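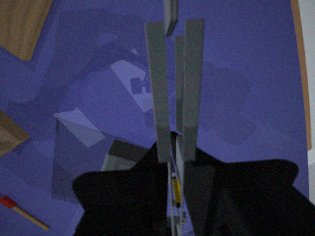
A blue-violet tabletop from above.

Closing the counter

So Alton is losing its last bank counter. Letter came 29 September 2025, one page, both sides, and the second side was mostly phone numbers. We have 3,966 people here and as of next March not one of them will be able to hand a cheque to a person.

I'm not a cash nut. I tap for everything. Coffee, parking, the school raffle. I haven't carried a fifty in years and I'd probably panic if I had one. But I grew up over a shop and I did the banking for a netball club for five years, and I think people my age have forgotten what the counter was for.

It was for the odd stuff. The estate account. The kid with a jar of coins. A cheque made out to the wrong spelling of your name, which if you're called Uniyal happens more than you'd think. An app is fine at the thing you do every week. Ask it something sideways and you get a menu, then another menu, then a chat window that wants to know if it solved your problem.

My neighbour Shakuntala Tiwari is 81. Sharp as anything, does her own tax. She went in after her husband died and a teller sat with her and went through the joint accounts line by line, most of an afternoon. She's told me about it more than once. I asked the bank what happens to someone in her position next year and was told there is a dedicated bereavement line. I rang it. Forty minutes of piano.

The other option is Galtthorpe. Fine if you drive. There are two buses a day, one out and one back, and the one back leaves before lunch. If the queue is long you're stuck there till somebody comes and gets you.

And then the shops. Meenakshi Bajpai at the bakery still takes a lot of cash, mostly from the older crowd and the tradies at smoko. She'll have to drive it over or pay someone to pick it up. Or stop taking it, and then the people who only use cash stop coming, and the numbers say well look, no demand for cash. That's how they did the branch too! Cut the hours to mornings, shut it over lunch on the mornings it did open, then wrote to tell us foot traffic was down.

I do get the other side. Rent, wages, security, a building with a heritage front you can't put a nail in. Ritu Kanaujia, who used to work there, told me there were hours when she did nothing but refill the pen cup. Okay. Then share it. Put two or three banks behind one counter, run it out of the libary, open it a couple of days a week. The post office does a bit of this already, and does it well, but you can't sort out a frozen account there with a line of parcels behind you.

What I don't accept is the word "transition". It was in the letter four times. A transition goes somewhere. This is a door being locked and a poster with a QR code on it, and the poster is already up, by the way, I walked past it this morning.

Write to them. Not the online form, it cuts you off half way thru a sentence. A proper letter, with a stamp, and put Shakuntala's sort of problem in it, or your own. I've done mine. Post goes at 5.

Sarita Uniyal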